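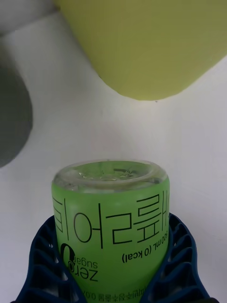
4.2 What people say they recycle, and what they put in the bin

Household waste surveys have a long and slightly embarrassing history. Ask residents whether they rinse their bottles and nearly all of them will tell you that they do, often with some warmth. Weigh the contents of the blue bin the following Monday and a different town emerges. We were therefore not surprised by the gap between our two measures. We were a little surprised by its size.

In the Notcombe sample, 57 households returned a usable diary. Of these, 53 reported that all drink containers were emptied before disposal. The bin audit, carried out in May by two graders who had not seen the diaries, found at least one container with liquid still in it in more than half of the same homes. The graders worked quickly and wore good boots.

Part of the gap is a matter of definition. "Empty" in the diary instructions was left undefined, a decision we defended at the time as neutral and now regard as lazy. In follow-up interviews, several residents explained that a bottle is empty when a person no longer wants to drink from it. Under this reading the diaries were perfectly accurate. Wubshet met the same problem in her Kulberg study, where the word "clean" was found to cover everything from washed with soap to not visibly moving.

Labels and caps raised a second difficulty (Figure 10). Local guidance in Notcombe asks that caps stay on and says nothing about labels. Guidance in neighboring Dirna asks that caps come off and that full-body labels be peeled away. Many of our respondents work in one town and live in the other, and they had settled the conflict in their own fashion. One man kept his caps in a jar "until they make up their minds." The jar was large, and there was a second one behind it.

Figure 10. Base and label of an upturned drink bottle.

Base color and label coverage were recorded for each bottle in the audit, following the Rainer coding sheet. The sheet treats a clear base and a wrapped body as separate entries, so that one container can score well on the first and badly on the second. Graders found this tiresome but agreed with each other most of the time. Disagreements were settled by Eyerusalem Wubshet, who had written the sheet and was not in a position to complain about it.

We did not find that households with more storage space sorted more carefully. Larger kitchens held more bins, and the extra bins held a wider range of mistakes. Nor did the printed reminder card have a clear effect, though it turned up in the audit fairly often, usually in the paper stream, where it had been correctly sorted.

Two limits should be noted. Keeping a diary may change what people do for the week in which they keep it, and we have no measure of the week after. The audit also missed anything taken to the bottle return at the supermarket, so our most careful residents may be the ones we saw least.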